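Huden wire basket, black – three stars, one of them for stubbornness

I bought the Huden to solve the stuffed animal problem, which in our house had reached the point where Kane was sleeping on about a third of his own bed. The listing promised "effortless storage for every room." I have lived with it since August and would describe the effort as moderate.

Good things first. It is solid. The bars haven't bent, even after Kane stood in it to be a shark, and the black finish has held up to being dragged in and out of the yard every time the toys need some sun. It came in one piece, so there was no little bag of screws to lose. You can also see what's inside without tipping everything out, and that alone has saved us several bedtime investigations.
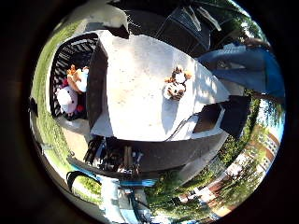
Capacity is where Huden and I part ways. The box says it fits "a whole plush family." Maybe a family of mice. Two decent-sized animals and you're already negotiating, and the third one ends up lying outside on its side like it missed the last bus. Anything with skinny arms or a tail will poke it through the bars and snag on the way out.

Carleen McAlister next door has the Jakeo canvas tub, which swallows everything but slumps over like a tired dog. I tried it for a weekend and went back to the wire. At 60 dollars I would have liked handles, though. You lift this one by the rim, and the rim is not kind to fingers.

Would I buy it again? I'd buy 2, grumbling.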